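**Small stuff keeps piling up on the folding table, how do you sort it?**

Posted in Home & Organizing, 27 Jul 2019

**cedar_and_salt**

We have one long table that gets used for everything: mail, crafts, snacks, my son's homework. It has a cotton tablecloth on it and a folding screen behind it to hide the shelves. The table is fine. The trouble is the little things that end up there and never leave. Pencils, tubes of this and that, small boxes, opened packets of food. I clear it, and by the next evening it's back.

I've bought 2 drawer organizers already and neither one helped. The first had slots too narrow for anything but pens. The second is a Joltitz tray with a lid, and it just became another thing sitting on the table.

What I want to know:

- Do you sort by type, or by the room it belongs in?
- What do you do with things that have no real home?
- Is it worth taking the cloth off while you do it? Mine wrinkles every time I drag something across it.

I don't have much to spend and would like to avoid buying more containers.

---

**Mahmoud Radwan**

Sort by room first. Sorting by type feels tidy, but you end up with a nice pile of pencils that still has to be walked somewhere, and then it sits.

What works at our place in Cedorstead:

1. Push everything to the far side of the table so the near half is clear. That's your work space.
2. Take out food first. Opened packets go to the kitchen or in the trash. Check the date while it's in your hand.
3. Next, anything in a tube. Glue, toothpaste and hand cream all look alike when you're in a hurry, so read each one. Make sure the caps are on tight.
4. Stationery goes together and moves as one load. Ink pads should be closed and stored flat.
5. Small boxes last. Open them. Half of mine are empty and I'd been moving them from place to place for months.

Leave the cloth on. Lift things instead of sliding them and it won't bunch up much. Smooth it from the middle out when you're done. If you have a checked one like ours, the squares are handy for lining things up while you decide.
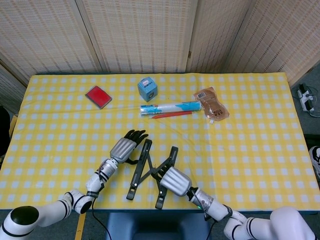

For things with no home, I keep one shoebox. When it's full I go through it, and whatever I can't name a use for goes out. I did this last September and got rid of nearly 300 bits and pieces, mostly dried-out pens, keys and screws. I only know the number because my daughter wanted to count them.

No need to buy anything. A shoebox and a jar will do it.

---

**tamihana_lane**

Agree with the above mostly. I'd skip the shoebox though, mine turned into a second junk drawer. Just throw it out.

Also if the table is by the door that's your problem. Move the table.

---

**Cotetti_fan313**

i use a muffin tin. Works for small things, not for pencils obviously. Also iron the cloth while it's still a bit damp and the creases come out a lot easier

---

**cedar_and_salt**

Thanks, all. The table can't move, the screen only fits on that wall. I tried the by-room order tonight and found three empty boxes and a tube of glue with no cap — into the trash. Will try the shoebox and see how long it takes to fill up.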